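This site uses cookies to remember your settings. By continuing to read you agree to this. Accept | Manage

Pricing out a small assembly cell before we buy anything
Posted in April by Josefina Huenchumán

I spent most of last month on a spreadsheet, and I want to write down what I learned before I forget the order it happened in. We are a small shop. We put together gear units for feeders and dispensers, and the step that eats our time is seating the small plastic gears against the big plate. I have wanted a robot for that step for two years. This is the first year there is money set aside.

The first quote came from Gillska. It was for an arm, a stand and a controller, and the total looked fine until I read the second page. The gripper was extra, and so were the fingers that go on the gripper. The safety scanner was listed as "recommended," which I read as required. By the time I added everything we would need to run one shift, I was over what we had approved.

Pruser sent a quote with everything in it, including two days of training. It was higher at the top and lower at the bottom. I liked the way they wrote it up. Their lead time was longer than I wanted, though, and they would not hold the price past the end of the quarter.

So I stopped collecting quotes for a while and started on simulation. Graciela Aravena does our fixture drawings, and she already had models of every part. A simulation license from Plillden was $419 for the term we needed, and we ran it on the computer she already uses for drawing. I put that under "planning" and not under "equipment," so it came out of this year's money.

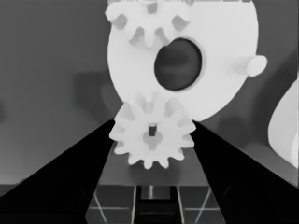
My budget has a line called "fingers and fixtures," and it used to be the smallest line on the page. I had put in $518, which was the catalog price for a standard set plus shipping. Then we started working through the meshing step in simulation, with the small twelve-tooth gear held between the two black fingers right up against the lower edge of the plate, and I began to worry about that number. The fingers are wide wedges, and they come in close beside the teeth. There is a post in the middle of the gear, and the plate has a peg sticking out past its rim on one side, so there are a few things to stay clear of when you plan how the arm comes in and backs out. Graciela wants narrower fingers with a relief cut for the teeth. I asked Bastos, who do our machining, for a price on two sets, and it came back at $1787 with the spare. That is the number in the budget now.

I know that is a big jump for two pieces of metal. I went back and forth on leaving the spare out. We once lost most of a week on the old press waiting for one bracket, and I decided I would sooner pay for the spare now.

The other thing I changed was the contingency. I had it as a percentage, and every time I moved something else in the sheet it moved too, and I could never tell what I had. I made it a flat $1000. It may be too low. It covers cables, air fittings, a second table mount if the first one is in the wrong place, and whatever the electrician finds.

Things I still don't have a price for:

Trays. The gears arrive loose in bags, and an arm can't pick from a bag. Either we buy trays and someone fills them, or we buy a vision system, and vision is not going to happen this year.

Floor work. The spot I want is near the back door and the slab slopes a little there.

Graciela's time. I left it out of the first version completely. She has put a lot of hours into the models, and those hours came off other jobs. It should be in the sheet even if no check gets written for it.

For now the plan is to ask Gillska to requote with the scanner included and without their fingers, and to ask Pruser if they can do anything about delivery. If the two come out close I will go with Pruser for the training. Graciela is going to try the narrow fingers in simulation first, before I send Bastos the order. I'll post the final sheet with the line items when it's approved. If you have bought trays for small molded gears and were happy with them, send me a note with the supplier.

Contact | Copyright Josefina Huenchumán | Back to top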